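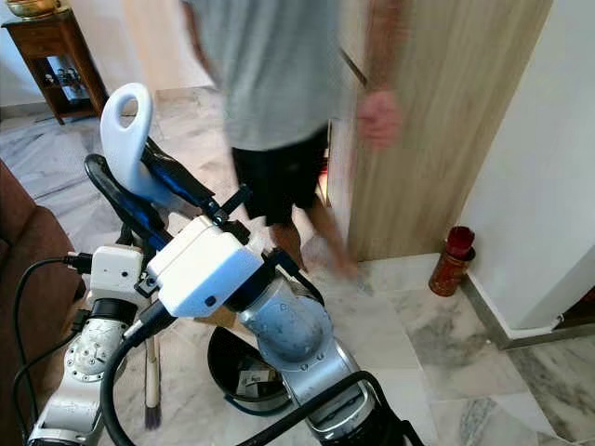

The work order gave the job as residential, marble, ground floor, one unit and one attendant. Before September it would have read two cleaners. Skernent had kept the old form and changed the one field.

Marta signed the attendant line and entered the start time. Attendant was pay grade 3. Cleaner had been grade 5. The difference was explained in a letter she kept in the van with the insurance papers. The letter said that physical load had been removed from the role, and that the grade followed the load.

The Fismont held a broom the way the manual wanted it held, high on the handle, with enough pressure to keep the handle from turning. Sweeping was procedure 101. It covered the approach, the grip, the stroke and the transfer to a pan or other receptacle. The procedure did not cover chairs. Chairs were moved by the attendant before the run and put back by the attendant after it, and the time for this was logged as setup. Setup was unpaid above seven minutes.

She had swept floors like this one for most of her working life. On polished stone you pull short and keep the bristles down at the end of the stroke, or the fine dust jumps the joint and settles behind you. She had told the trainer so in Gravville. He had written it down and asked what she meant by short. She showed him with her hands. He measured the distance between them with a tape and entered it, and the unit now pulled short on marble at every site in the region.
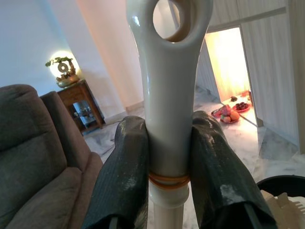 Ambros Leitner called during the first pass and wanted to know why the run was showing two holds. The system counted a hold against the site, he said, and a site with too many holds went back for review, and he did not want to send the Güler job back for review. Was she stopping it by hand?

Marta said she was. The stroke had been heading for the foot of a table and she had not liked the angle.

Leitner said the unit had force limits. It would have felt the leg and backed off.

"After touching it," Marta said.

He said that was within tolerance. He was not unkind about it. He had run a crew himself until the crews were dissolved, and he still asked about people's knees. He told her to add a note with the hold code so that it would come up as attendant judgment. There was a code for that now. He had asked for it.

She put in the code and released the hold.
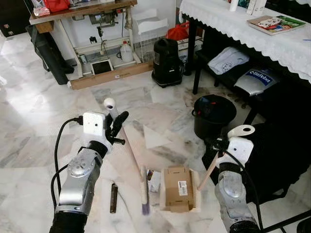

The second part of 101 was the slow part. One arm kept the receptacle in place and the other brought the sweepings to it. A person does this bent over, in a few seconds, without looking. The Fismont took its time and looked at everything. It drew the brush in, lifted it, checked, and drew it in again along nearly the same line. Marta had stopped finding this hard to watch sometime in the winter. She used the time to fill in the consumables sheet.

Her back was better. She had put this on the staff survey under benefits, and it was true. Under drawbacks she had first written that the day was long, and then deleted it. The day was the same length as before. She used to talk to Irena through most of it. Irena now attended a unit on the other side of the district, and they compared holds by text message.
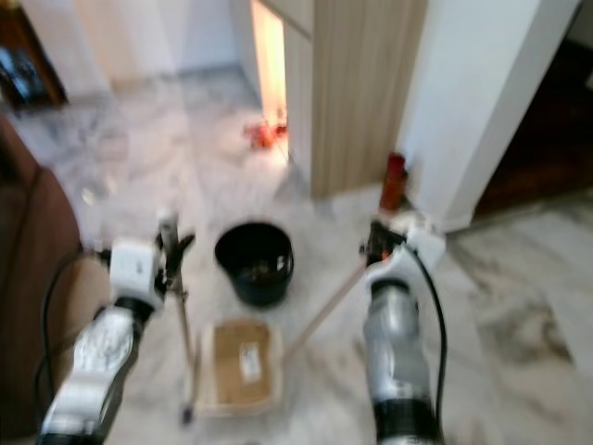 There was one line in the manual she had read more often than the rest. If the attendant observes residue after the final pass, the attendant shall request a repeat pass and shall not complete the task manually. A manual completion spoiled the data for the site. The unit would record a clean floor and conclude that its own stroke had cleaned it.

She crouched and laid her cheek close to the stone, against the light, as she had been taught to before there was a manual. A thin line of dust ran along one of the joints. It would have taken her one pull.

She stood up, requested the repeat pass and entered the time. Then she opened the note field, which was optional, and wrote: stroke still too long at the joint, measure again, I will come in and show you.

Under pay code she left the default.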